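Teaching the arms to fill a tray

I have been working at Skullstead since the spring, and most of what I do there is move a robot's arms around with my own. People ask me what that means, so I am writing it down once and will send them the link.

The job at the moment is kitting. A customer, Hamdy, puts together small electronic units, and before anyone can build one, the right parts have to be in a tray in front of them. One circuit board, one set of wires, one motor, whatever the list says. It is dull work and people get it wrong when they are tired. We are trying to get a two-armed robot to do the picking and placing.

We don't write out the motions. I stand at the control station with a handle in each hand, and when I move my hands the arms move with me. Squeeze the trigger and the gripper closes. Everything gets recorded, the camera views and the joint positions together, and later the software people train a model on it. One full run of the task is called an episode. On a good day I record 80 episodes that are worth keeping.

The parts sit in yellow bins on both sides, and the tray goes in the middle with a sheet of white paper in it. Left arm takes from the left bins, right arm from the right bins. I picked the paper up from a forum post by someone at Grombridge. Bare steel throws reflections, and thin wires get lost in them.

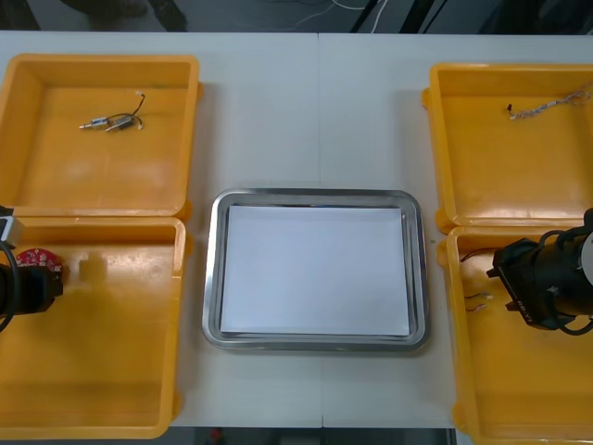
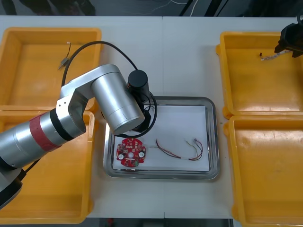

The wires are the hard part. A board is stiff and you can get hold of it by the rim. A wire moves when you touch it. If you come down too low it gets pushed flat against the bin floor, and if you come down too high you close on air. I can't feel any of this through the handles. I have to judge it by eye from where I stand, and it took me 3 weeks before I stopped missing more than I caught. Motors are somewhere in between. They are small and they roll, so I go for the body and keep the fingers square to it.

There are a few rules I follow. Go slow near the part and at a normal speed everywhere else. Don't hesitate in mid-air, or the model learns to hesitate too. If a grasp slips, try again in the same episode and keep it, because the robot will slip as well and it needs to have seen what to do next. If I drop something on the floor, I stop and throw the episode out.

I also change where the parts lie before each run. When I started I put them back in the same spot every time without thinking about it, and the first model we trained could only pick from that spot. Move a board over by the width of a finger and it would reach for the old place. That cost us a good part of October. Now I tip the parts in and leave them how they land, unless two are tangled.

Sessions are 15 episodes and then a break. Past that my shoulders get tight and it shows in the recordings. The arms start to drift and the placing gets sloppy. I used to skip the breaks and then delete half the afternoon.

We log it all in Flatico, with a short note on each episode. My notes are mostly things like "second try on harness" or "placed too close to rim." I have been asked to write more and I am trying to.

The current model handles boards well. It gets motors most of the time. Wires it still fumbles, and it has a habit of letting go a little early, so they land half over the edge of the tray. Next month we add another 3 part types to the list, one of them a flat connector that I already can't pick up cleanly myself. I will practice on that before we record any of it.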